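Avitz Kitchen Task Kit: a term with it in the robotics club

Our club bought the Avitz Kitchen Task Kit in January and has used it nearly every week up to Easter. It cost 914 with the printed guide, which was most of our equipment money, so I thought other clubs might like to know how it went.

You don't get an arm. The kit is a set of small pans, toy food and task cards, plus a licence for the teaching software, and it assumes you already have an arm with a two-finger gripper. There are 40 cards, going from "pick up the banana" to laying out a whole meal. Setting up took us 30 minutes the first time and far less after that.

The early cards are too easy. Our older students got through them in one evening and were bored. The pan and lid cards are much better. A lid has to be held by its knob and kept level, and the students have to think about which way the gripper comes down and how hard it closes. Clear glass also gave our object detection a lot of trouble, and we ended up typing in the lid position by hand for the first few sessions.
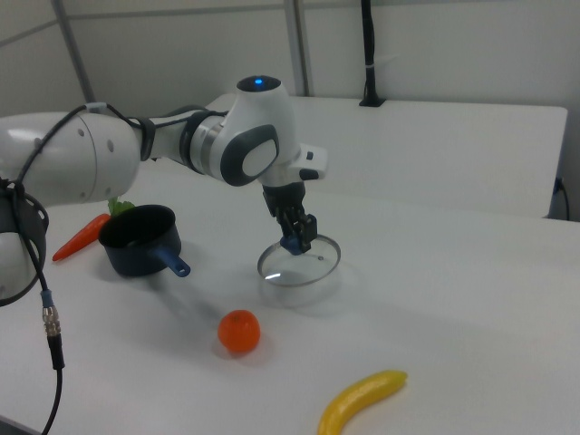

Milagros Sebastian thinks I am being too kind about the lid cards. Her group at Bultirness spent 3 sessions on them and she says the guide should state plainly that glass needs its own lighting setup, as half her students blamed their own code. She would still buy the kit again, but for the over-fourteens only.

I agree about the guide. It is thin on faults and spends too many pages on safety wording you will already have on your own wall. The software is fine — slow to load, but it saved our work every time. Support answered one email in a day and ignored the second.

The toy food grips well and none of ours has split. I would have liked spare knobs for the lids, and a proper box, as the cardboard one gave up by March.

Worth it if you have an arm and students past the beginner stage. For a new club I would borrow one first.

Daiane Damasceno

6 comments · 14 shares

Related
Flidville Schools Challenge: what the judges look for
Barbosa gripper pads, long-term review
Choosing a first arm for a school club
Teaching pick and place without a camera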